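The Isumness Courier had 410 paying readers on the morning Trefor Rees was asked to switch the website over.

He did it from the desk by the radiator. Nisbet, the firm that owned the paper, had sent the instructions in a single email. Every visitor would get four articles a month. After that a grey box came up and asked for money. The payments went through a company called Zimby, and Trefor had spent two evenings on the phone to them about Welsh postcodes.

"Does it stop me as well?" asked Wanda from sport.

"It stops everyone who hasn't logged in."

"I haven't got a login."

He made her one.

By noon there were three complaints. The first was from a man who had used up his articles reading the same football report, once on each of his devices. The second said the Courier had been free on the library table for thirty years and ought to be free now. The third was from Trefor's mother.

She rang at ten past one. She had read the council story, the bus story, the one on the swimming baths and half of the obituaries page.

"It went grey at Mr Wanov," she said. "I was at the part about his shop."

"You need to subscribe, Mam."

"I knew him. I bought your school shoes off him."

Trefor opened the piece on his own screen. He had written it himself, in a hurry, between a court list and a burst main. He read it to her down the phone, the shop and the chapel and the two daughters in Cardiff, and she told him he had the street wrong. It was the old Co-op side, by the chemist.

He changed it while she waited.

"Is it right on mine now?" she said.

"You won't be able to see it."

She was quiet for a bit. Then she asked how much it was, and he told her, and she went to find her purse. He heard the drawer go in the kitchen. He typed the card number into the Zimby page as she read it out, and got it wrong, and she read it out again.

The counter on the wall said 411 when he came back from the kettle.
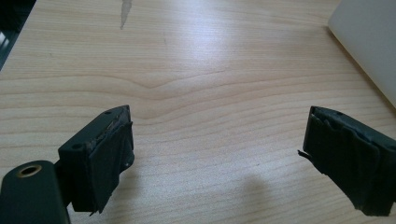
Wood grain on a tabletop.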